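Hudville's Coat Swap Returns, Along With Its One Rule

HUDVILLE, October 30, 2019 - The town's winter coat swap opens in November at the old Lozano shoe store on Darkus Street, and the rule is the same as last year: bring a coat, take a coat, and don't bring the one you took last time.

Organizer Melquiades Zavala says the rule was needed. One green parka has now been through the swap in three different winters, and he would like it to stay home with somebody.

Last year's swap drew 200 coats and 13 single gloves. The gloves are still available. 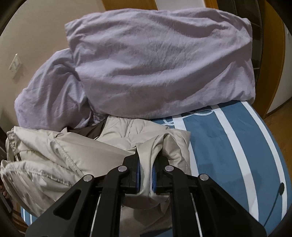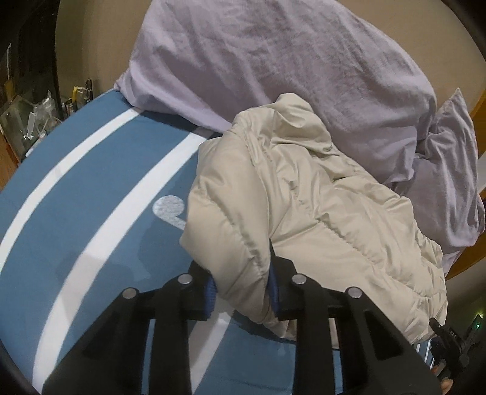
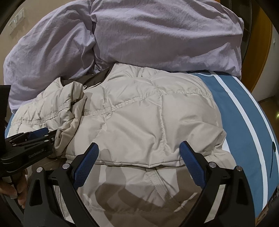 Puffy coats go first.

Do coats have to be washed before they're dropped off? They do, and Clinen Laundry on the corner will wash them for $2 apiece until the swap opens.

Zippers should work. Zavala turned away 30 coats last year over zippers, including one that belonged to his brother-in-law, who took it well enough at the time and has brought it up at every dinner after that.

Children's sizes are in short supply, as are long coats for tall people. Hudville has plenty of tall people, but they seem to hang on to their coats. Ski pants will be accepted this year on a trial basis. Capes will not - Zavala declined to go into it.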